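J'avais dit à Naledi que je voyagerais léger, et voilà que je traînais déjà une valise, un sac à dos et deux livres que je n'ouvrirais pas. On était en juin, il faisait lourd, et mon car partait à 21 heures. Restait la question du sac noir, celui que Bheki m'avait rapporté de son stage chez Stindis et que je n'avais jamais osé emporter nulle part.

« Prends-le, au moins il servira ! » m'a crié Naledi depuis l'escalier.

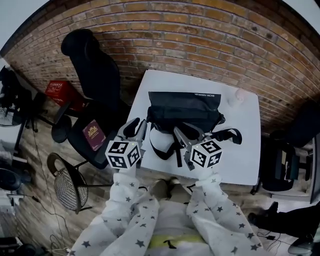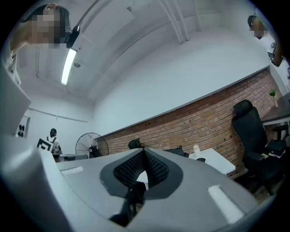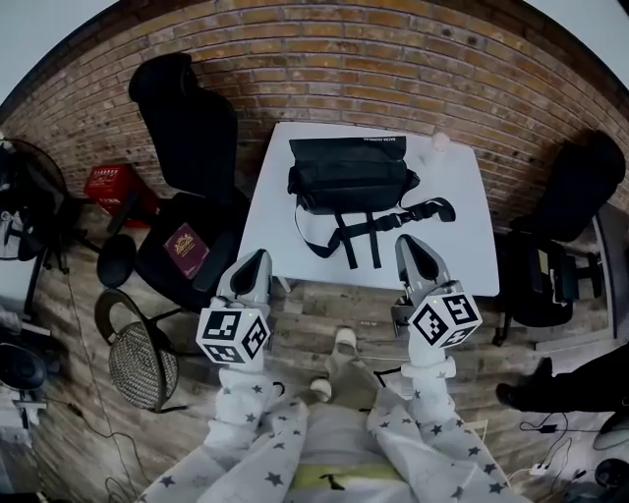
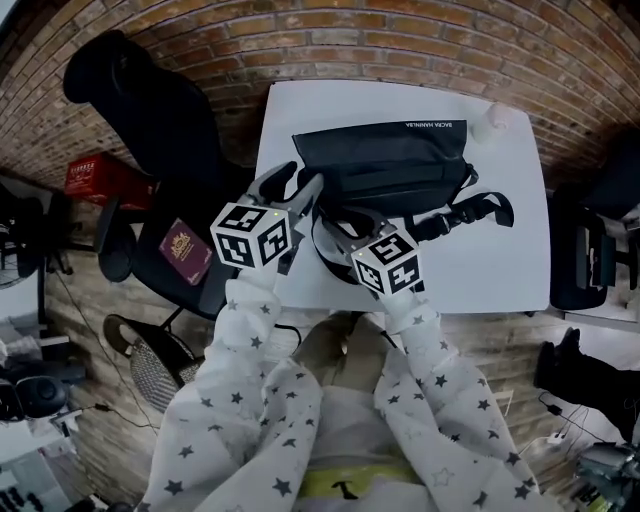 Il faut que je vous parle de ma tante Yolandi, parce que c'est chez elle que j'allais, et qu'elle ne m'avait pas écrit depuis mes 24 ans. Sa lettre tenait en deux lignes : viens, j'ai retrouvé les cahiers de ton grand-père. Pas un mot sur la brouille, ni sur la maison vendue. Je l'avais relue dans le bus, dans mon bain, au bureau (mon chef, M. Pennington, a fini par me demander si j'étais malade). Et ce soir-là, j'étais tellement occupée à préparer mes phrases pour elle que j'ai dévalé les quatre étages sans vérifier quoi que ce soit. Le sac était sur la table, le passeport sur la chaise de bureau, contre le mur de briques, avec sa couverture bordeaux et son petit emblème doré, et moi j'étais dans la rue avec ma valise et mes deux livres !

Je suis remontée, évidemment. Naledi tenait la porte ouverte, le passeport à la main.

« Tu as peur d'elle ou quoi ?

– Des cahiers, plutôt. »

Elle m'a passé la bandoulière autour du cou comme à une gamine qu'on envoie à l'école, et on a couru jusqu'à l'arrêt du 31.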